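Onine Shoe Lacing and Relining Gallery

Drerine bench notes, page 3
Updated 4/26/24

Introduction

The gallery covers mesh sneakers and lightweight runners handled at the Wanigasekara Street bench. Leather shoes, boots and anything with a welt are on a separate page. Entries are grouped by the part of the shoe concerned: uppers first, then eyelets and laces, then the heel opening and lining. Job numbers are given where a reader may want to match a note to the parts ledger.

All lace lengths are end to end, aglets included. All measurements are in millimetres and are taken with the lace under no tension. Colours are as ordered from the supplier and may differ slightly from the shoe, particularly in black, where an older upper will usually have gone a bit brown or grey beside a new lace.

Uppers

Fine mesh is the most common upper on this page. It is light and breathes well, but it frays quickly once a yarn is cut, and it does not hold a patch with contact adhesive alone. Small holes are darned from the inside with polyester thread. Holes at the toe flex line are backed first, then stitched, as a darn in that position opens again within a season.

Cleaning is done before any lace work. Laces out, tongue pulled forward, loose grit brushed off dry. A soft nylon brush is used on the mesh and a stiffer one on the rim of the sole. Solvent is kept off the rim, where it dulls the finish and leaves a line that cannot be polished out.

Eyelets and laces

Punched eyelets in a mesh upper rely on the facing strip for their strength. If the strip has stretched, the eyelet goes oval and the lace saws at one side of it. Check each eyelet against its partner across the tongue before ordering laces. A pair that no longer lines up will make the finished lacing look crooked regardless of how evenly it is pulled.

Replacement stock is the Sasilel round polyester in black, grey and white. Flat cotton is available on request but slips less readily through small eyelets and is slow to adjust. Job 435 was relaced in flat cotton and came back for round.

Criss-cross lacing is standard. Start at the toe end with both tails equal, cross left over right all the way up, and leave the loops slack until the last pair is threaded. Tension is then taken up from the toe, one crossing at a time. Pulling from the top only closes the ankle and leaves the forefoot loose.

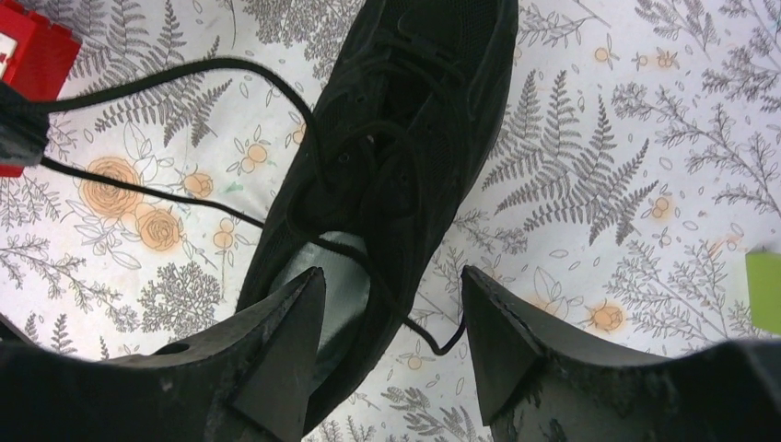
Black mesh sneaker on the patterned cloth. Laces crossed through small eyelets, loops loose and no bow tied; one long length runs out to a red plastic piece with a dark band. Silvery-grey lining in the heel opening.

Tails should be long enough to tie a double bow with the foot in the shoe. Too long is easier to fix than too short: trim, then re-tip with heat-shrink tube cut to 5 mm over the finished aglet length. Melted tips are not used on polyester here - they set with a hard edge that catches in the eyelet on the way through.

Heel opening and lining

Heel linings wear at the back of the collar and along the top of the counter. Light wear is left alone. Once the foam is exposed, the old lining is cut back to sound fabric and a new piece is let in, with the seam placed low enough to sit under the heel and clear of the tendon.

Insoles are removed for relining where they lift out freely. Glued insoles are warmed and eased up from the heel end. Job 856 had a glued insole over a previous repair and needed both layers taken out before the counter could be reached.

Adhesive is applied thinly to both faces and left to go tacky before closing. Excess that squeezes out onto mesh should be rolled off with a crepe block once it has set. Wiping it while wet pushes it into the weave.

Related pages

Leather uppers and welts
Lace lengths by eyelet count
Sole rims and edge dressing
Parts ledger, June onward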